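Tighten the fingertips before you touch the software

When a two-finger gripper starts dropping parts, most cells get a new force setting. I think this is the wrong order of work, and the Tredix cell at Tinerstead is my case for saying so.

In June it logged 17 drops in 2788 picks. The force limit was raised and the drops went on. The fault was mechanical: one fingertip had backed off its seat by the width of a thumbnail edge, so the pads met the load at a slight angle. Wrapped goods show this first. Film creases, the crease slides, and the part turns in the grip.

My order is fixed. Power off, check each fingertip screw with a driver, wipe the tips, then close on a plain block and look for daylight. Only then open the settings page. Tahsin Gazi wrote the same steps on the cell door – it takes less time than a restart.

I would also keep the wrist camera running during the check. It looks straight along the fingers, and a tip that sits crooked is plain from there.

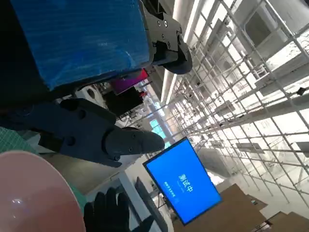

Svitlana Yurchenko disagrees on one point: she would leave the screws alone until the drops pass a set limit, as every extra turn of the driver wears the thread, and a stripped hole costs a whole finger. She has replaced 3 for that reason. I accept the wear. A driver set to the right torque will not turn a screw that is already tight, and ours hangs beside the cell.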